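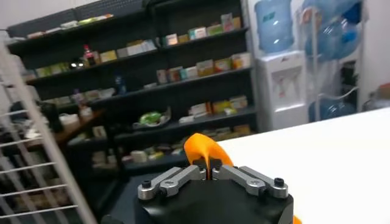
About Plalel

Plalel is a small company in Plimmont. We teach robot arms to do the chores that people do every day without thinking: putting the groceries on the shelf, clearing the table, folding the towel, filling the dish rack. Our customers ask us always the same question, and we put it on our own wall also: can a machine do this work yet? For some of the work the answer is yes. For most of it the answer is still "not alone".

How we started

The company was founded by Theresia Strebel and Şükran Uysal. They met at Hineck, a maker of packing machines, where Theresia was designing grippers and Şükran was responsible for the service calls. In a packing hall every box has the same size and arrives at the same place. Şükran noticed that the customers had small jobs left over beside the line, which no machine wanted to take: the soft bag, the odd bottle, the thing that had fallen over. These jobs were given to a person at the end of the shift. Plalel was started in April to look at exactly these jobs, first with one arm in a rented room behind a bicycle repair shop.

What we work on today

Our two main subjects are the shelf and the kitchen table. For the shelf we practise with the usual goods of a corner store, boxes and packets and bottles. A stiff box is a friendly object. It has flat sides, and if the fingers come one centimetre too far to the left, it will forgive. Soft and thin things are much more difficult. They bend when they are pinched, they change their shape in the air, and a shiny surface can confuse the camera. A child of four years picks up such a thing without looking. Our arm needs a good light, a clear table and some patience from the person who stands beside it.

Last winter we made a longer trial with Rezende, a family grocery in our neighbourhood. The arm had to make 800 picks from a mixed shelf, with no help from our staff. It finished 625 of them correctly. Most of the others were soft packages that slipped out or were taken two at once. The owner was polite about it, but she told us that an employee with this result would not stay long. We agreed with her, and we are still working with her.

Can you buy it?

Not for the home. We receive many letters from people who would like a machine for the dishes and the laundry, and we answer all of them in the same way: please wait. A home is changing every hour, and we will not sell something that must be watched the whole time. For shops and small workshops we offer a trial period of 40 days. We visit you first and look at the chore. If a simple ramp or a better shelf would solve your problem, we will tell you so, and the visit costs nothing.

How we work

All our trials are written down, the bad ones too, and each customer receives the complete list. We do not speed up our videos. When a person is helping the arm from a distance, we say it at the beginning of the video.

Visitors

Our workshop in Plimmont is open to schools and to neighbours in the afternoon, from 2 o'clock. Please write to us before you come, so that one of us can put down the screwdriver and open the door. You are welcome to bring an object from your own kitchen, and we will let the arm try it.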